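Shared Tables: Keeping a Meeting Room in Order
Student Project Report, Workplace Organisation Module
Submitted 1/8/13
Project group: Biljana Stan, Despina Nikolovski, Hrvoje Mujić
Supervisor: Kalliopi Vidmar

1. Background

The meeting room at Primosar is used by three departments and by visiting students. It has one long table, which serves for meetings, private study and, on busy days, lunch. The office manager, Boris Omerović, asked the group to examine how items come to be left on the table and to propose a routine for clearing it. An earlier notice asking users to "leave the room as you found it" had been in place since November and was considered to have had little effect.

The group was asked to keep to measures that require no new furniture. Storage outside the room was also excluded, as the corridor is a fire route.

2. Method

The room was visited on 8 occasions. On each visit the group noted what was on the table and sorted it under the headings drinks, computer items, papers and personal belongings. Short interviews were then held with 17 regular users. No item was moved before it had been recorded.

3. Findings

3.1 Drinks

Drinks were the most frequent category. Bottles presented a particular difficulty — users were reluctant to throw away a bottle with anything left in it, and equally reluctant to take it with them. A clear bottle with a printed lime slice below the label, nearly empty, was typical of this group. Mugs and cups were more often returned to the kitchen, though seldom on the same day.

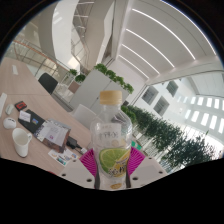
3.2 Computer items

Computer mice, adapters and leads were found on most visits. Users said they left them for the next person, and several believed that they belonged to the room. The inventory supplied by Mr Omerović lists a projector and its remote control only. The group therefore treated all mice and chargers as mislaid until claimed.

3.3 Papers and folders

Papers were the slowest category to clear. Loose sheets, booklets and flyers were placed on top of notebooks or folders, so that it was not possible to tell which belonged together. Interviewees admitted to adding to an existing pile because it looked as though someone was already responsible for it. Plastic packaging was treated in the same way and tended to stay with the papers it lay beside.

The position of the objects also matters. A white cup and a bottle on its dark red coaster can stand within reach of a computer mouse, with the pile of packets and printed matter directly behind them. A spill at that point would reach the papers first.

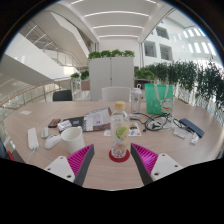 Users who were asked about this risk generally accepted it, and two had lost notes in this way during the past year. Coasters were welcomed by most interviewees but were regarded as protection for the table surface only.

4. Proposed routine

The person who booked the room clears it in the following order, for which seven minutes should be allowed at the end of each booking.

Empty and remove all bottles, cups and mugs.
Unplug adapters and coil the leads.
Place mislaid computer items in the tray by the door.
Gather papers into one folder marked with the date.
Wipe the table and return the coasters.

Folders not claimed within 20 days are passed to reception.

5. Limitations

All visits took place in the afternoon, and morning use is therefore not represented. Ms Nikolovski carried out most of the interviews alone, and the answers on personal belongings were too brief to be reported separately.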